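Student Projects
Home | Reports | By Department | Archive | Contact

Asking Price and Listing Text in Resale Apartments: A Study of the Palholm District

August
By Clodagh Flanagan
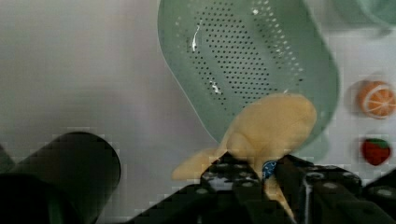 1. Purpose

The project tests whether the wording of a resale apartment listing is related to the gap between the first asking price and the final sale price. Agents in Palholm write their own listing text, and the text varies a great deal in length and in the amount of measurable detail it gives. A buyer reading two listings for similar units may get the floor area, the monthly fee and the year of the last kitchen work from one, and only general praise from the other.

The question was narrowed during the first month. The original plan also covered rental listings, but rents in the district are usually set by the building manager and do not move after the listing goes up. There was no price gap to measure, so rentals were dropped.

2. Data

Listings were taken from the public archive of Geraghty, a brokerage that keeps its old listing pages online after closing. The archive gave 2088 pages. Most of these could not be used. Duplicate pages were common, because a unit that is withdrawn and listed again gets a new page with the same text. Houses, parking spaces, storage rooms and commercial units were removed. Pages without a closing price were removed as well.

After this step 300 listings remained. All are apartments in buildings of four floors or more. Three buildings account for a large share of the set, the largest being Vonetti, a two-tower complex on the east side of the district. This is a weakness of the sample and is discussed in section 6.

For each listing the following were recorded:

– first asking price
– closing price
– days from listing to signed contract
– floor area, if given
– number of words in the description
– number of measurable statements in the description

3. Coding the Text

A measurable statement was defined as one that a visitor with a tape measure, a bill or a calendar could check. "Nine-foot ceilings" counts. "High ceilings" does not. "Five minutes from the station" was harder. It was counted when the station was named and left out when it was not.

Brand names of appliances were counted as one statement per listing, however many were named. Without this rule, listings with long kitchen inventories scored very high and said little else.

Brendan Ní Chonaill coded a subset of 25 listings separately, using the written rules only. The two sets of codes matched on most statements. The disagreements fell almost entirely on two kinds of phrase: views ("partial water view") and renovation claims with no year ("updated bath"). Views were then coded as not measurable, and renovation claims were counted only when a year was given. The full set was coded again under the revised rules.

4. Method

The price gap was calculated as the asking price minus the closing price, divided by the asking price. A positive value means the unit sold below its asking price. Listings were sorted into a low-detail and a high-detail group, with the dividing line at four measurable statements. The groups were compared using the median gap, as a few estate sales had very large gaps that pulled the mean upward.

A second comparison used only the 79 listings in Vonetti. Units there share the same fee structure, the same elevators and the same garage, and the floor plans repeat from one level to the next. Differences in price between two units in the complex are therefore easier to interpret than differences across the whole district.

5. Results

Across the full set, high-detail listings had a smaller median gap than low-detail listings. The direction was the same inside Vonetti, but the difference was smaller there, and it became very small once units on the lowest two floors were taken out. Those units face the loading area, sell for less and tend to have short descriptions.

Word count alone showed no clear relation to the gap. Some of the longest descriptions in the set contain a single measurable statement – usually the number of bedrooms.

Time to contract was shorter for the high-detail group. This result should be read with care. Several pages in the archive show edited text, and an agent may add detail to a listing after the first visits. The archive keeps only the last version of the page, so the text that early visitors read is not always the text that was coded.

6. Limits

The sample comes from one brokerage. Geraghty handles mostly mid-priced units and may not be typical of the district. The Feseck development, which opened its resale market recently, is nearly absent from the archive.

Condition was not observed. Photographs were missing from many older pages and were not coded for any listing. An agent with a well-kept unit has more to report, and the detail in the text may only stand in for the state of the apartment. The project cannot separate these two explanations. Doing so would need inspection records, and these are not public.

Asking prices are also a choice. An owner who sets a careful price may hire a careful agent, who writes a careful description. In that case the smaller gap comes from the price and the text has no effect on it.

7. Further Work

The coding rules could be used on a second brokerage with little change. The rule on travel times should be rewritten first, as it rewards agents who name a station even when the stated time is wrong. A weekly capture of live listing pages would solve the problem of edited text – it would need to run for at least one full selling season.

The coding sheet and the revised rules are filed with the department copy of this report.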